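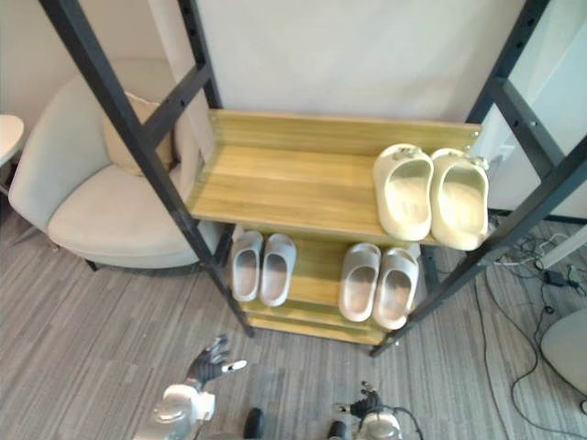 *By Noemí Ochoa | For readers aged 8 to 11 | 06/02/2026*

# Did one gadget really change music for everyone?

Grown-ups love to say that a machine "changed everything". They said it about radio and they said it about television. Lately they say it about music streaming, where you tap a song and it plays without you owning a record or a disc.

I'm not so sure. Let's poke at the idea a bit.

## What streaming is

A song on a streaming app is a file kept on a big computer somewhere else. When you press play, that computer sends the song to you in little bits. Your phone or tablet starts playing the first bits while the next ones are still on their way. If your internet is slow, the bits arrive late and the music stops. You have probably heard this happen, usually in the best part.

You pay for it with money every month, or by listening to adverts.

## "Now anyone can hear anything"

You will see this claim a lot. Look at the word *anyone* first. To stream a song you need a phone or computer, electricity to charge it and a connection to the internet. Plenty of people in the world have one or two of those and not all three. Some have all three but the connection costs so much that they save it for messages from family.

Now look at the word *anything*. Lots of old songs were recorded once, on a tape, and never put on a computer. Songs can vanish from an app too, when the company and the owner of the song stop agreeing about money. If you had the song on a disc, it would still be on your shelf.

Natalia Meléndez teaches music to a class of ten-year-olds in Arellano. In November she asked them to find the songs their grandparents danced to. The children made a list of 78 songs. They found 71 of them on an app, which sounds very good. The missing 7 were all by local bands, though, and those were the ones the grandparents most wanted to hear.

So was the app useless? No, it found 71 songs. Did it have "anything"? No again. 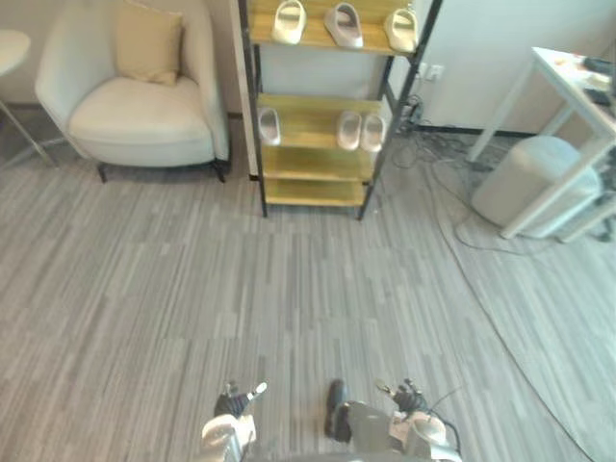 One of the missing songs did turn up in the end. A boy's great-uncle, Heriberto Ayala, had it on a cassette, which is a small plastic case with a long ribbon of tape inside. He had copied it from a friend's cassette, and the friend had copied it from somebody else's. It hissed like a frying pan. Everyone could still sing along.

People were sharing music long before apps, then. They lent each other records and copied tapes, and they learned songs by ear at parties. Remember that when an advert tells you sharing is new.

## "Now anyone can be a star"

This one is half true. It used to cost a lot to make a record, and somebody at a record company had to say yes to you. Today you can record a song in your bedroom and put it online by teatime.

But putting a song online is a bit like putting a note in a library book. It's there. Will anybody open that book? Apps use sets of rules, called **algorithms**, to decide which songs to suggest. The rules often favour songs that are already popular. Somebody wrote those rules, and the rest of us mostly don't get to read them.

Dulce Villalobos plays the accordion and has put ten songs online. She told me she sells more music from a table after her concerts than she has ever earned from the app. That's just one player, so don't treat it as proof. Other musicians may tell you something different, and you should ask them.

## Try it yourself

Ask the oldest person you know for a song they loved at your age. Look for it online. If you can't find it, ask them to sing it and write down the words.

Then ask how they first heard it.

**Words to know**

- **Streaming:** playing a song while it is still being sent to you
- **Cassette:** a plastic case holding tape with sound recorded on it
- **Algorithm:** a set of rules a computer follows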